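Chapter 5
What Prevention Costs, and Who Gets the Bill

In June, the county of Rultley closed its only walk-in blood pressure clinic. It ran on Wednesday afternoons in a room behind the library, it cost less per year than repainting the courthouse, and by every measure anyone had thought to apply, it was doing well. That turned out to be the trouble. The clinic had been set up to prevent strokes, and a stroke that does not happen leaves no paperwork.

Thoa Ninh, the nurse who ran it, had kept careful records. Over the life of the program 1,626 people had their pressure taken, and 520 of them were sent on to a doctor. When she brought these figures to the budget hearing, a board member asked how many lives had been saved. She said she couldn't tell him. He thanked her for her candor and moved on to parking.

You will meet some version of this hearing in every chapter of the book, so it is worth getting used to the furniture. Public health spends money now, on people who feel fine, in order to avoid spending more money later, on people who would have felt terrible. The people who pay now and the people who save later are seldom the same people, and they are almost never in the same department.

Consider who would have gained if Rultley's clinic worked as planned. The hospital would have had fewer emergency admissions, though it is paid by the admission and might have had mixed feelings. The insurers would have paid fewer claims, at least on those patients who hadn't switched plans in the meantime. Employers would have lost fewer workdays. The county, which paid for the whole thing, would have gained the gratitude of residents who had no idea they owed it any.

Economists call this the wrong-pocket problem. It is one of their better names.

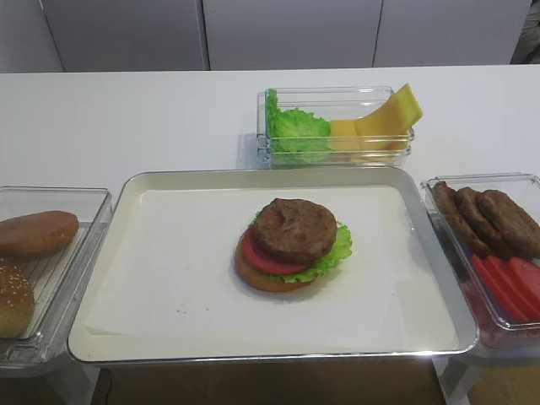 Figure 5.1. A burger under assembly: bun, tomato, lettuce, and patty, with the top bun still to come.

Diet is where the wrong-pocket problem gets personal. Most adults can tell you what they ought to eat, and many can do it while eating something else. For decades the standard response was the leaflet. Leaflets are cheap, they offend very few people, and they can be counted, so an agency that has mailed out a great many of them can report a great deal of activity. Whether supper changed is a separate question, and a more expensive one to ask.

The town of Totance tried asking it. Its health officer, Vilgot Nygård, dropped the leaflets and spent the money on produce vouchers for 100 households. We will follow that program in Section 5.3, including the part where the vouchers expired before the tomatoes were ripe.

Before then we need some tools. Section 5.1 sorts prevention into its usual types and admits where the sorting breaks down. Section 5.2 explains discounting – the practice of deciding how much less a healthy year is worth if you have to wait for it – and why a small change in the rate can sink a perfectly good program.

Key terms: primary prevention, secondary prevention, wrong-pocket problem, discount rate, counterfactual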